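Report on the Visit to the Ullier Automation Open Day

Submitted March 3, 2022
Course: Introduction to Automated Handling

1. Purpose of the visit

The class attended the open day at the Ullier site as part of the second course unit. Students were asked to observe one station closely and to report on how its task had been set up. Our group chose the weighing station, which is run by the Matei laboratory team. Over 500 visitors were registered for the day, and each group was given a fixed time at its station.

2. The station

The task is to pick up a small vessel and set it down on a scale so that its weight can be recorded. The team has used this task since November and keeps a written log of every attempt. The log held 1403 entries at the time of our visit. 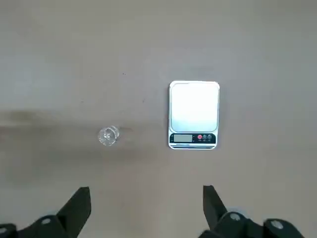
Our group was mainly interested in how the difficulty of the task depends on the object chosen. Staff explained that a camera has much less to work with when an object has no color of its own. The clear glass cup at this station is such a case, as the tabletop shows through its walls, while the white scale to its right stands out plainly. The platform of the scale also reflects the overhead light strongly, and we noted this as a second point to consider in planning the lighting.

3. Comparison with the Tusico station

The Tusico station handled cardboard boxes 240 mm long and 220 mm wide. Their printed sides make them easier to locate, but the wider grip calls for a different set of fingers. Both stations use the Boromel planning software taught in our course.

4. Further work

The group proposes to repeat the weighing task in the school laboratory with one clear cup and one colored cup of the same size. A request for bench time has been filed with the department.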